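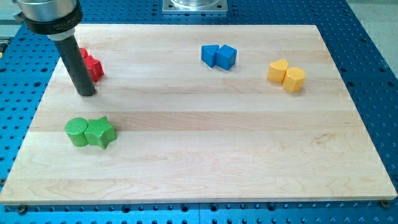 Wirach School revises scoring and timetable for its spring inter-form debating and quiz league

Release from the Office of Student Activities, Wirach School, Wolau

For immediate use

Wirach School has adopted a revised set of rules for its inter-form league, the competition in which tutor groups from Years 7 to 11 meet each other in debating and general knowledge rounds during the spring and summer terms. The revised rules apply from the opening round and will remain in force until the final in May. They replace the rules used since the league was started and alter the method of scoring, the length of each fixture, the composition of teams and the procedure for appeals.

The league is open to all 300 pupils in the five year groups. Participation as a speaker or quiz panellist is voluntary. Attendance as an audience member remains part of the tutor period timetable.

Background

Under the previous rules each fixture consisted of one debate and one quiz round, scored separately and then added together. The debate carried far more points than the quiz, and a form that lost the debate could rarely recover. A review of last year's score sheets by Rhiannon Morris, Head of Student Activities, found that the quiz round had changed the result of very few fixtures. Tutors also reported that older forms were being drawn against younger ones too early in the competition, and that the time allowed for judges to confer was too short.

"The old scoring was easy to add up, which was its main advantage," said Rhiannon Morris. "It gave the second half of the fixture very little weight. Forms noticed, and several of them put their strongest people into the debate and filled the quiz panel on the morning of the match. The revised scoring is intended to make both halves count."

Scoring

Each fixture is now worth 80 points in total, divided equally between the debate and the quiz.

In the debate, judges award marks under four headings: content, structure, response to the other side, and delivery. Each heading carries the same weight. Marks for delivery no longer include a separate deduction for reading from notes. Judges may still comment on notes in their written feedback, but the comment has no effect on the score.

In the quiz, marks are given for correct answers only. The penalty for an incorrect answer on the buzzer has been withdrawn. A question answered incorrectly passes to the opposing panel, which may confer before replying.

Where two forms finish level, the fixture is decided by a single extended question set by the quiz master and answered in writing by one nominated pupil from each side. If both written answers are judged to be of equal merit, the fixture is recorded as a draw in the group stage. In the knockout stage the form with the higher debate score goes through.

Team composition

A form enters two speakers and a quiz panel for each fixture. The following conditions apply.

No pupil may speak in consecutive fixtures unless the form tutor confirms in writing that no other member of the form wishes to speak.

A pupil may not appear both as a speaker and as a quiz panellist in the same fixture.

Substitutions are permitted up to the start of the fixture. After that point a substitution may be made only on grounds of illness.

Pupils who join the school during the competition may represent their new form from the next fixture onwards.

The condition on consecutive fixtures is new. Ibrahim Ojo, tutor to one of the Year 9 forms and the member of staff responsible for the fixture list, said the proposal had come from pupils.

"It was raised at a meeting of form representatives and it was supported by most of the forms present," he said. "A few were against it, mainly the ones with a settled pair of speakers. We kept the written exemption so that a form with few willing speakers would still be able to compete. I will be keeping a record of how often the exemption is used, and that record will be available to tutors."

Fixtures and timing

The debating portion of each fixture has been set at 15 minutes, including the opening statements and replies. Speakers will be given a signal when one minute of their allotted time remains and a second signal when it has ended. Marks are not awarded for material delivered after the second signal.

The quiz follows immediately. Judges now confer during the quiz round instead of in front of the audience, and the debate score is read out together with the quiz score at the close.

Group stage fixtures are drawn within two bands. Years 7 and 8 form the lower band and Years 9, 10 and 11 form the upper band. Forms from different bands do not meet until the knockout stage. When they do, the lower band form chooses which side of the motion to argue.

Fixtures begin at 1.40 p.m. in the main hall. If the hall is needed for examinations, fixtures will move to the library and the audience will be limited to the two forms taking part. Changes of room will be posted on the noticeboard outside the student activities office and sent to tutors by email.

Motions

Motions for the group stage are published one week ahead of each fixture. Motions for the semi-finals and final are released on the morning of the fixture, and teams are given a supervised preparation period in the library. Printed reference books may be used during preparation. Phones and other connected devices may not.

The list of motions has been compiled by Zoia Lysenko, who teaches history, from suggestions submitted by pupils. Motions in the lower band deal mainly with school and local matters, among them the length of the lunch break, the wearing of uniform on trips and the proposed change to the bus route between Wolau and Gollov. Motions in the upper band cover a wider range of subjects, including voting age, public funding of museums and the use of animals in sport.

"Suggestions were accepted if they could be argued reasonably from both sides," said Zoia Lysenko. "Some good ideas were left out for that reason alone. They have been passed to the discussion club, where the format is looser."

Judging and appeals

Each debate is judged by a panel drawn from teaching staff and sixth form students. No member of staff may judge a fixture involving their own tutor group. Sixth form judges attend a training session before the opening round, at which they mark a recorded debate and compare their marks with those of experienced judges. The session is led by Myroslav Horobets, who coaches the school's external debating team.

A form that wishes to appeal must do so through its tutor by the end of the school day following the fixture. Appeals may be made on two grounds: an error in adding the marks, or a breach of the rules on team composition. The marks given by a judge are not open to appeal. Written feedback will be supplied to both forms after every debate, whether or not an appeal has been made.

Appeals will be decided by the Head of Student Activities. If the Head of Student Activities has judged the fixture in question, the appeal passes to the deputy head, Inna Sydorenko.

House points and awards

League results continue to contribute to the annual house totals. The winning form receives the Lytvynenko Shield, which is held for one year and displayed in the entrance corridor. An award for the best individual speaker is made in each band on the basis of marks across the group stage, subject to the pupil having spoken in at least two fixtures. A new award for the best quiz panel will be made for the first time this year. Certificates will be presented at the final assembly of the summer term.

Inna Sydorenko said the school would look at the revised rules again once the final had been held.

"We expect some parts to need adjusting," she said. "The tie-break in particular has been tried only in practice sessions. Tutors and pupils will be asked for written comments in the second half of the summer term, and any further changes will be settled before the autumn."

Spectators

Parents and carers may attend the semi-finals and the final. Seats must be requested through the school office. Visitors should sign in at reception and allow time to be shown to the hall before the fixture begins, as the doors are closed during speeches. Group stage fixtures are not open to visitors.

Copies of the full rules, the fixture list and the blank judging sheet are available from the student activities office on request. Other schools in the Gollov area that run similar competitions may use the judging sheet without charge.

Enquiries

Rhiannon Morris, Head of Student Activities, Wirach School, Wolau. Enquiries concerning the fixture list should be addressed to Ibrahim Ojo at the same office.

Ends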